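To: Members, Kitthorpe Automation Equipment List
Date: 19 August 2023
Subject: Re: Review of the Burnar hand-held gripper kit

Thank you for the inquiry, quoted in full for members who joined after the March posting.

> Our department is weighing a purchase of the Burnar paired gripper
> kit against a service contract with Prakgate. Has the equipment
> office completed its review? We would like to know how the kit
> handles soft goods, and whether the fingertip pads must be
> ordered separately.

The review is still open, but the following may be shared now. The kit on loan to this office consists of 2 hand-held grippers and their cables. The operator sits or stands at a small table and holds one gripper in each hand. The task chosen for the soft goods portion is the handling of a bow tie, with a tray and a hanging rack set out on the same table.

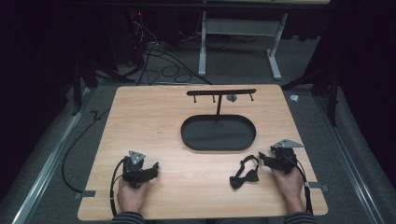

Bow tie task, both grippers in hand. The rack stands behind the tray.

Reviewers were asked to comment on grip comfort, cable routing and the ease of reaching the rack without shifting their stance. Opinions on the cables were divided. Operators who worked in short sessions did not mind them; those who worked longer asked for a lighter lead. The supplier has been informed and has offered no date for a change.

On the second question, the pads are included with the kit, and replacement pads are sold in packs of four. Each pad is a plain black block fixed to its finger with screws. The office was able to change a pair without special tools, although the printed instructions omit the tightening order and should be corrected.
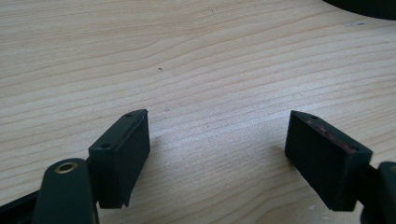

Fingertip pads, open position, above the tabletop.

Members should be aware that the pads show marks. Reddish-brown scuffs are visible on the pads of the loan kit, and one pad has a slightly worn corner. The office has not yet determined whether this affects the hold on thin fabric, and it would be premature to treat it as a fault. The supplier's stated service interval is 200 hours — a figure we have not been able to test within the loan period.
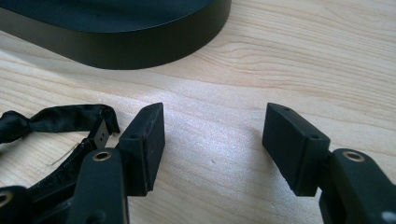
Kitthorpe Equipment Review Office

The Prakgate offer differs in that it covers labor and data handling as well as hardware. A direct comparison of price would therefore be misleading. Departments that expect to run their own sessions should request the Burnar terms in writing, including the cost of pads and cables. Those without trained operators may prefer to wait for our notes on the Prakgate contract, which will be posted to this list separately.

Requests to try the loan kit should be sent to the equipment office by reply to this message. Please state the task you have in mind and the length of session required.

Equipment Review Office
Kitthorpe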